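# A morning at the Folon warehouse, Livurside

In July our small group of packing supervisors was invited to visit Folon, who send out spare parts for kitchens and bathrooms.

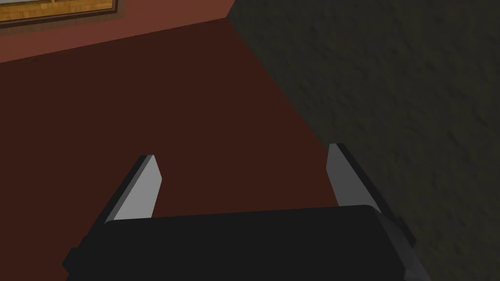 *Simulator view from the training room: the gripper open over a bare surface.*

Our guide was Ngan-ling Fung, the shift leader. We began at 8.30 in the training room, and I was glad of it, for on the floor it is too loud to ask anything. The staff practise first in the simulator, which they call Dristovico after the software. Each person must finish 90 practice picks before working beside the real arms. My colleague Pirmin Gasser tried it and needed four attempts for his first box. He blamed the chair.

After this we walked through the hall. There are 192 shelves in the part where the arms work, and the remaining part is still picked by hand. The arms take the small cartons. Everything soft, long or badly wrapped goes to the hand side, and I understood that this is more than the management had expected when they made the plan.

I wanted most to hear from the people. One packer with many years in the firm told me that her back is better, but that she misses the walking and the talking. Before, she went with a trolley through the whole hall. Now she stands at one station and solves the problems: a label that cannot be read, a carton which the arm has refused three times. She said the day feels longer. A younger man at the next station likes the new work and has asked for the technician course at Kravets, who maintain the arms.

Nobody lost a contract in the first year, Ms Fung told us, but six people who left were not replaced. The pay for station work was raised one step, after a discussion which she described as "not short".

On the board near the canteen was written the result of the day before: 3613 parcels. Pirmin asked how many came from the hand side, and this figure was not on the board.

We had soup with the early shift and took the bus back at 13.15. For our own hall I have noted two questions: who trains the night shift, and where do people sit down?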